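Ullthorpe Community Help > Work and Jobs > Changes at work

Robot starting on our packing bench, what happens to the rest of us?

Posted by teabreak_tilly, 2020-01-08

Hi all, bit of a long one, sorry! I work at a small place that makes up cosmetics sets for gift shops and salons. There are eight of us on the floor, and I've been on the sorting bench for five years. In December we were told a Kitetti arm is coming in to fill the desktop organisers, and that my job will "move towards checking". No idea what that means day to day. Same money, apparently, but nothing in writing yet.

The bit I can't get my head round is that the organisers are fiddly. They've got wavy dividers and every compartment has a yellow label on the bottom saying what goes in it, all in Chinese. I learnt them by shape, more or less. Face cream at the front, and so on.

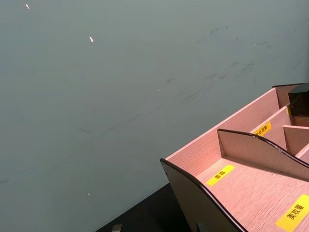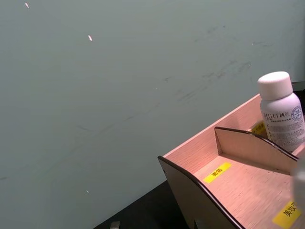 Same style of organiser in both, and the second one has a white bottle standing in the back compartment.

What I'd like to know

Has anyone been through this? Did you end up stood there watching a machine all day? And should I be asking for training before it starts or wait and see how it goes? I quite like my bench, if I'm truthful, and I like having a natter while I work.

teabreak_tilly

Replies

oldmoorlane
We had this at Torvik, on the bottling side, so a bit different but not much. Four of us went from filling trays to what they called cell minders. The first weeks were hard going, it stopped all the time and you'd be forever straightening something that had gone in crooked. After that it settled and I did get bored, I won't lie. What helped was swapping every couple of hours, so one person minds the arm and the others do the awkward orders and returns. Ask for that swap now, while they're still planning the rota. Once the rota's up on the wall it's a devil to shift.

And yes, training first! Ask who is allowed to stop it and restart it. On our shift that was only the supervisor to begin with, so every little jam meant standing about waiting and then getting moaned at over the numbers. Get your new duties written down as well, with the pay next to them. Mine was verbal and it took months to sort.

One more thing, ask for a proper sheet of what every label says in English. You'll be the one deciding if it's in the right place, so learning by shape won't do any more.

snowdrop176
My sister's lot got a Fumelix one and it's still got the plastic on. I wouldn't lose sleep.

byre_end
Agree with oldmoorlane about the swapping. I'd add the noise, have a listen to it before they decide where it goes. Ours was put right by the bench where we used to chat and you had to shout over it, and that's what I missed most. Have you got a union rep, or is it too small a place for that?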